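Jhair Chambi
@jhairbuilds · 2024-11-11

Back on the humanoid this week. Shoulder cables first, then the hand.

1/ The arm was drooping when I sent it to a low hold. I blamed the gearbox and lost a weekend to that. It was the zero offset. I had 238 in the config and the joint wanted 247.

2/ Cable routing is still ugly. Everything comes out the back and down one side — fine for standing, bad for turning at the waist. I ordered sleeve from Vamer, 300 cm of it, and I doubt it's enough.
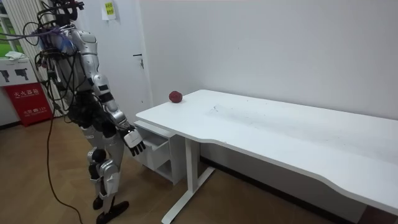

3/ Next job is the reach. Arm comes up from the side, clears the table edge, hand opens over the fruit. Slow speed only until I trust the elbow.

4/ Logging at 1000 Hz filled the disk overnight. Dropped the rate for anything that isn't a joint.

5/ Someone at the Tiltstead shop asked if it walks. Not yet. It stands, and I'm happy with standing for November.

6/ If you've got a clean way to strain-relief a bundle at the shoulder, send me a picture. Zip ties keep working loose on me.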